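Equipment planning, August. Started at 2 p.m., or close to it. Minutes taken by whoever sat nearest the laptop.

## 1. Last month's actions

Power strips: bought. Quote from Dritelmont: received, read, put face down on the table. Carried over to item 2.

## 2. Hand-held grippers

The Kemoven loan ends with the month and we either buy or send them back. Dritelmont wants 3,000 per pair, with the harness counted as an accessory at 359. It was asked whether the pair could be worn without the harness. Dritelmont's answer, in full, was "in principle."

Kasten is cheaper and has a delivery time of 11 weeks, which takes us past the end of the hanger tasks. One member felt this was an argument for Kasten.

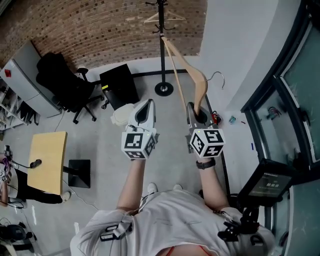

*Item 2: hanger task with the hand-held pair, coat stand at the back.*

**Agreed:** buy one pair from Dritelmont, harness included, and ask for the accessory price to be looked at again. Extend the Kemoven loan if they'll have us.

## 3. Spare fingers

Long discussion – longer than the one about the 3,000. White fingers or dark gray, and whether the two sets should be stocked separately. Left open until the people who use them all day have been asked, an idea that was received as quite new.

## 4. Props

More hangers requested. Approved without debate, the only item to manage it. A second coat stand was turned down on grounds of floor space.

## 5. Pletorero arm

Still wanted, still not in the budget. Moved to next year's list, where it was also last year.

## Actions

- Send order to Dritelmont, query the 359
- Write to Kemoven about the loan
- Ask operators about fingers
- Buy hangers

Closed when the room was needed by someone else.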